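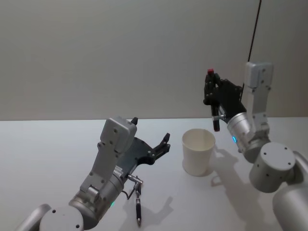 White table, paper cup.

December 2025

Meter reading this morning: 3,949 kWh on the heat pump circuit since the counter was reset in July. I had predicted 3,696 from the degree-day sheet, so consumption is running just under 7 percent over the model. The error was inside 2 percent until the first hard frost and has widened since. I suspect the defrost cycles, which the sheet treats as a fixed allowance.

Checked the outdoor unit at midday. Coil clear, drain pan clear, no ice on the lower fins. The Oltmanns controller logs defrosts by start time only and gives no duration, so I will have to get that from the current clamp. The clamp samples once a minute. A defrost on this unit is short enough that one sample either way matters. Set the logger to ten seconds and accepted that the card will fill sooner.

Flow temperature was at the old setting after the last power cut. The controller does not retain the curve when it restarts, a fault Kuleck acknowledged in their reply and have not fixed. Re-entered the slope and offset, then wrote both on tape inside the panel door. The shift probably accounts for part of the excess. I can't say how much, as I don't know which day the setting reverted. 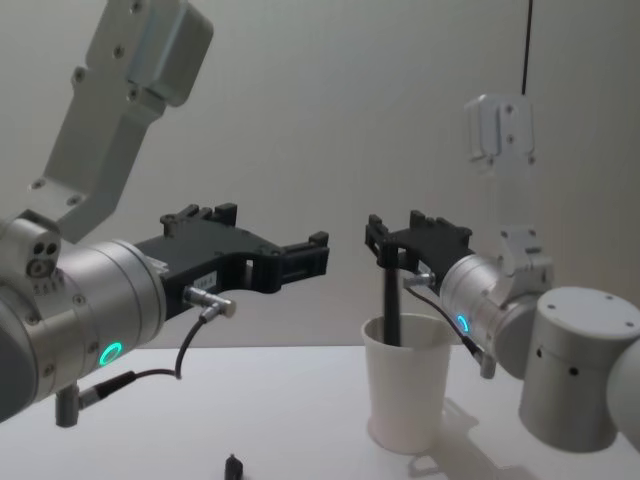
Evening

Bled the two radiators at the north end. Almost no air in either. System pressure held, so the small loss I noted after the Drulwood visit was the gauge settling or my reading of it. Left the filling loop disconnected.

Balanced the back bedroom again. Closed the lockshield an eighth of a turn, waited an hour, and got a smaller drop across the radiator than I wanted. Opened it half of that. The room is at the far end of the run and responds slowly, and I have made the mistake before of adjusting twice in one evening and chasing the result for a week.

The buffer tank still short-cycles in mild weather. Rovstead quoted 700 for a larger one, fitting not included. At present prices it would not pay back within the life of the compressor. Declined by email.

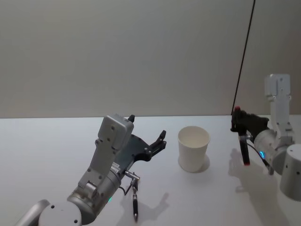

Household, misc.

Replaced the battery in the hall thermostat and reset its clock. Outdoor sensor reads half a degree high against the glass thermometer on the north wall; correction entered in the sheet. Next meter reading at month end, same hour.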